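Buy the Boring Stuff First

I have now sat through the equipment budget at three different places, and every time the meeting goes the same way. Somebody puts up a slide with a robot on it. Everybody leans in. We spend most of an afternoon on payload and reach and whether the wrist is any good, and then, with everyone tired and wanting coffee, there's a last slide that says "misc. and setup" with a round number next to it. The round number gets approved without a single question.

I used to be the person who made that slide! I thought a fat "misc." line was the grown-up thing to do. I've changed my mind pretty completely, and I want to try to talk you into changing yours before your own December deadline rolls around (ours always lands in December, when half the suppliers have stopped answering email).

My argument is that if you're planning a room where people are going to teach robots by hand, the robot is close to the last thing you should be pricing. Price the room. Price the hands, meaning the hand-held grippers people will be carrying around for hours. Price the power, the chairs, the shelves, the spare cables, the place to put your coat. Then see what's left, and go shopping for an arm with that.

I know how that sounds. Back when we planned the Farum setup I would have laughed at it. Farum was my first real budget, and I did it in the usual order. We bought the arm in the first quarter of the fiscal year, and it was a lovely arm, and it sat with its cover on for 5 months while we figured out that we had nothing to feed it. We had 2 hand-held grippers, which is one pair, which is one person working at a time. If that person had a dentist appointment, the whole project had a dentist appointment. When one gripper developed a loose connector we had half a pair, and if you've never tried to record a two-handed task with half a pair, I can save you the trouble.

So the second time, on the project we called Divby, I went the other way. I bought grippers like a person who's been hungry. And I was so pleased with myself about the grippers that I forgot they all have to be charged somewhere, and carried somewhere, and set down somewhere between takes. We had one long folding table. By lunchtime it looked like a yard sale. People put things on the floor, then other people stepped over the things on the floor, and I started spending my evenings reading about cable covers (there are a surprising number of opinions about cable covers).

What finally fixed my thinking was spending time in a room while it was busy. I'd recommend that to anybody with a spreadsheet open. Go stand in a working space for a day before you price one, and look down and sideways as much as you look at the hardware. You need to see how much of it is just furniture and floor and people needing somewhere to stand.
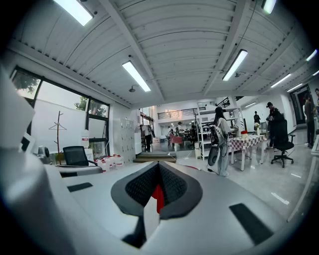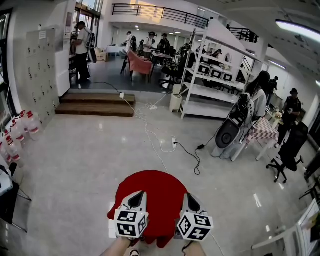
Let me go through what I think belongs in the budget, in the order I'd spend it now.

Power comes first. I don't mean the electric bill, which has never once been the problem. I mean outlets, and where they are compared with where people want to work, and those are never the same place. At Divby we had plenty of outlets, all of them along one wall behind the cabinets. If your landlord will let you put in floor outlets, do it before you move in a single desk, and ask for more than you think you need. If the landlord won't, buy good power strips and long cables and enough cover to get them across the walkways, and put a real number on it. I set aside 19 strips for the last room and felt silly typing it. They were all in use by the second week.

Then floor space, which people treat as free once the lease is signed. It isn't free if you fill it. Two people who are each swinging a pair of grippers need more room than you'd guess from a drawing, especially if one of them is wearing a pack and can't feel what's behind it. I like to tape out the work areas on the bare floor and have people walk through with their arms out. You look ridiculous. Do it anyway, it costs you a roll of tape.

Next, things to put things on. Shelving, tables, stools, lockers. I would rather have cheap shelving in every corner than one gorgeous bench in the middle. And get props, lots of props! If you want demonstrations of people doing normal things in a normal-looking place, you need tablecloths and containers and jugs and a vase, and you need duplicates, and you need them to live somewhere at the end of the day. Props always end up in "misc." and then get bought on somebody's personal card at a discount store, and that somebody waits forever to be paid back. I have been that somebody. Give props their own line, with a name on it.

Only then do I get to the grippers. For a team where 6 people are recording at the same time, I buy pairs for all of them and a spare pair on top, and I write the spare into the plan as a normal purchase. The minute you label it "contingency" some helpful soul in finance will take it away from you. I also budget for parts that wear: finger pads, connectors, straps, anything that a hand or a table edge touches all day long. My old habit was to assume these would last as long as the rest of the unit. They don't, and they don't fail politely one at a time either.

While I'm here, a word about quotes. We got ours for the last round from two suppliers, Ahmadpour and Gulum, and I'd laid them side by side expecting one to be obviously cheaper. Gulum's total was lower. But Ahmadpour had priced the mounts, the chargers and the carrying cases, and Gulum had left all of that for me to discover, and once I'd added it in there was hardly a difference worth arguing over. I don't blame anyone for that, everybody quotes the way they quote. I just wish I'd learned earlier to send out a list of what I expect to open in the box on day one and ask for a price on that. It makes for a longer email and a much shorter spring.

Now, the pushback, and I've heard plenty of it.

The first one is that the people approving the money want to see a robot. This is true, and I don't have a magic answer. A photo of a nice arm gets you a yes faster than a photo of shelving does. What has worked for me is splitting the request in two, with the arm sitting in the second half and a date attached to it. The folks upstairs still get their robot, they can see it coming, and meanwhile I get my outlets. The other nice thing about waiting is that arms keep changing. By the time our second half came due, I wanted a different model from the one I would have ordered at the start, purely from having watched which tasks people were recording and how far they had to reach.

The second pushback is that all this furniture is a distraction, and a smart team can work out of a garage. Sure. I've worked out of a garage. You can do good work there with two people who like each other. It gets harder when you're bringing in people for shifts, who have never met you, who need to know where their bag goes and which charger is theirs and whether that chair is a prop or somebody's seat. A person who spends the first part of each shift hunting for a cable is being paid to hunt for a cable, and that cost never shows up in the equipment budget, so it looks like you saved money. I think that's the biggest lie in the whole spreadsheet, and I told it for years.

The third is the one I take most seriously, which is that you can overbuild. Yes, you can. I've done that too, in a small way, with a set of matching storage carts that were so nice everyone was afraid to get them dirty. If you plan everything before anyone has done a day's work, you'll plan the wrong things. So I hold back a piece of the room money on purpose and spend it after the first month, when people have had time to complain. Complaints are great shopping lists. Ours were for coat hooks, taller stools, a second trash can and better light near the back, and I hadn't thought of a single one of those myself.

If you're looking at your own draft right now, try one thing for me. Find the line that says "misc." or "setup" or "other," and break it open. Write down every object you imagine it covering, right down to the extension cords, with a price beside each. Mine came to more than the original line before I'd even gotten to chairs. I took that version into the next meeting, put it ahead of the arm on the agenda while everybody was still awake, and for once they asked me questions about it. Somebody wanted to know why we needed so many stools, and we had a pretty good argument about stools.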